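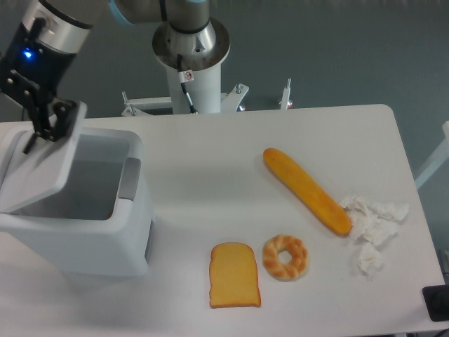

*Fig. 1 - Kivgate table-top bin, lid raised.*

### Getting to know your bin

Before anything goes in, take a moment with the lid. It is hinged, and it likes a little room to tip back, so please don't push the bin hard against a wall.

1. Stand the bin on a flat table, towards one side, with the grey handle facing the middle.
2. Raise the lid gently until it stays up by itself.
3. Set out what you'd like to sort. We use the Simeline play food - the baguette, the braided donut and the slice of toast - together with a few crumpled tissues.
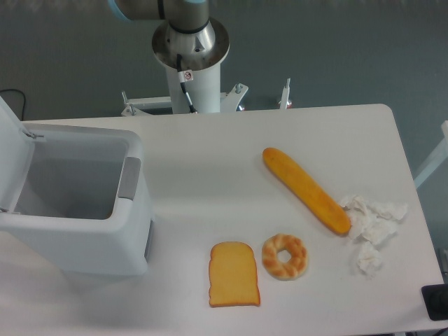

4. Put the tissues in first, the small stray wad included, and leave the bread on the table. Little ones do love to post the toast, bless them, so be ready to fish it out again!
5. Lower the lid with a light hand until it lies flat.

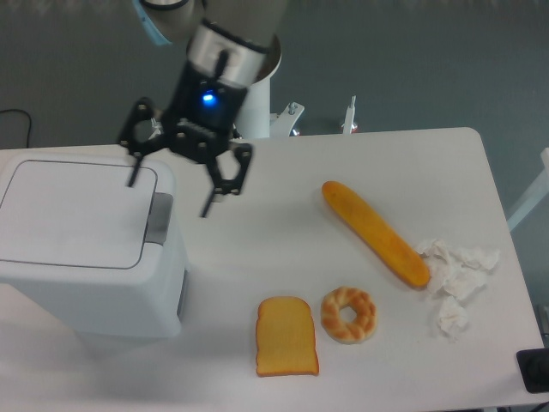 *Fig. 2 - Lid down.*

**Note:** Fit a liner no taller than 55 cm, or the lid may not sit properly.

**Caution:** Keep fingers well away from the hinge while the lid is moving.

6. To play again, open the lid and lay everything out as before.
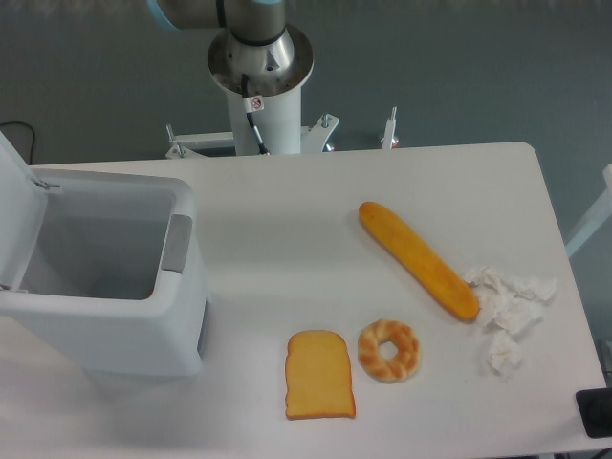

Any order will do, and a fresh tissue or 2 keeps the game going nicely. When you've finished, wipe the inside with a soft damp cloth and leave the lid up until it has dried.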